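Filed under: Gundogs & Training / Research Papers

4. What the dogs did with the whistle

I should say up front that I came to this study as a handler first and a researcher a long way second. I've run retrievers over marsh and stubble for most of my adult life, and like everybody else I bought whatever whistle the person who taught me was blowing. So when Jelle Postma suggested we look at the stop whistle properly (one long blast, dog sits down and looks at you, that's the idea), I said yes before he'd finished his coffee.

We ended up with 21 dogs and nine handlers, and by the time the season closed we had 3,503 logged stop commands to work through. Most of the dogs were Labradors. There were a few goldens and one very opinionated Chesapeake, who I'll come back to. All the work was done on the grounds at Ostham, on the big flat field beside the reed bed, with dummies thrown from the same two spots.

4.1 Pitch

I was sure pitch would be the big one. You hear it at every training day: this whistle carries, that one doesn't, don't mix them or you'll ruin the dog. We used two models, the Fusano and the Arnesov, the first a good deal higher than the second. Each handler learned on their own whistle and then swapped halfway through the season.

Well, I was wrong, or mostly wrong! In calm air the swap made hardly any difference to whether the dog sat. A few of the younger dogs gave a sort of puzzled half-stop the first couple of times and then got on with it. In a stiff crosswind the higher whistle did a bit better at long range, but I wouldn't hang my hat on it. The windy sessions were fewer than we wanted, and February was so wet that we lost a good part of the late data to a flooded gateway.

4.2 Length of the blast

This was much more interesting. Torben Strobel went through the sound files and measured how long each handler held the note, and we were all over the place. Mine got shorter and shorter as I got more worried about a dog, which is a bit embarrassing to see on a graph. Short blasts got slow stops. Some got none at all, particularly when the dog was already on scent and had its head down in the cover.

Malte Lenz held every note as if he were filling a tire, the same every time, wind or no wind, and his dogs sat. I don't think he has a better kennel than the rest of us (he'll disagree). He's just consistent. When we asked the other handlers to copy his timing for seven sessions, nearly all of them got quicker stops from their own dogs, and I've kept the habit since.

4.3 Distance and cover

We'd marked the field with pegs, so the distances are decent. Stops got slower the farther out the dog was, and nobody who has ever stood on a bank yelling at a Labrador will fall over with shock at that. What I hadn't expected was how much the cover mattered close in. A dog in thick reeds at short range was harder to stop than a dog in the open at twice the distance. Lutz Buschmann thinks it's simply noise, all those dry stems rattling past the ears. I lean toward the dog being busy with its nose.

Figure 3. Black robotic arm and a round side table in light wood.
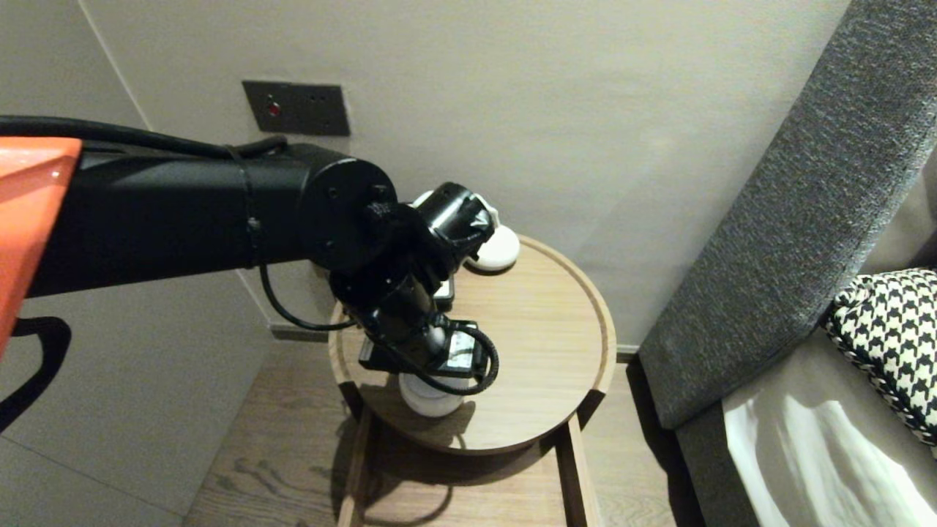 The Chesapeake deserves her own paragraph. She ignored the whistle in the reeds almost completely, on both models, long blast or short, and then stopped beautifully on open ground as though nothing had happened. Malte Reuter wanted to leave her out of the totals. I argued for keeping her, partly because every club has a dog like that and partly because I'm fond of her. She stayed in. We ran the numbers both ways, and the pattern for cover held up without her, though it was a bit weaker.

One thing I'd change next time is the order of the retrieves. We always worked the open ground first and the reeds second, so the dogs were a little more tired by the time they hit the thick stuff, and I can't fully pull those two things apart. Eichhorn, where we hope to run the next round, has reeds on both sides of the field, so we can flip the order from one session to the next.

Related papers
- Steadiness at the peg: a season with young Labradors
- Dummy color and marking in low light
- Hand signals on water retrieves
- Does a second handler distract the dog?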